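Open afternoon at the Clasberg workshop: two arms and a refill bottle
From the members' newsletter, robotics pages
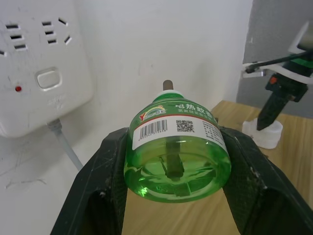

Page last changed: April, 3:15 p.m.

Members who signed up for the spring visit went to the Tometti automation workshop in Clasberg. There were 26 of us, split into two groups so that everyone could stand close enough to the bench to see.

The main demonstration was a household job given to a pair of robot arms. The item on the bench was a bottle of liquid mosquito repellent, the green see-through kind with a wick standing up out of the neck, and a small white cap that stood on the tabletop. One arm holds the bottle between two black fingers while the other works near the cap. The staff call this the Kushnir task, after the street the workshop is on.

Small bottles like this are harder for a robot than they look. The sides are curved, the body is see-through, and the liquid inside bends the light, so a camera can have trouble finding the edge. The wick must not be knocked. The inner pads of the fingers have a fine texture to help with grip, and the worn edge on one of them gives an idea of how much use they get.

Each arm has its own small camera close to the fingers, and the pictures from both were shown on a screen beside the bench. Several members said they found the screen easier to follow than the arms themselves. From the wrist you can see the label with its barcode and QR code, and how far the bottle is tipped.

During the visit an operator guided the arms by hand controls. Every run is saved, and the workshop has 1,982 of them on file for this task. The aim is to have the arms do the job on their own later in the year. We were told that runs with mistakes are kept as well – they are marked and stored separately.

After the break, visitors could try the controls for 3 minutes each. The grip is set with a trigger, and most people squeezed too early. There was also a short talk on the Zonetti software, which lines up the camera pictures with the arm movements. It went into a lot of detail on timing, and copies of the slides are in the members' area.

Parking was tight. Anyone going to the next open afternoon should use the lot behind the building and come in by the side door. It starts at 2 p.m. and places are limited to the same number as this time. Closed shoes are required on the workshop floor, and bags go in the lockers by the entrance.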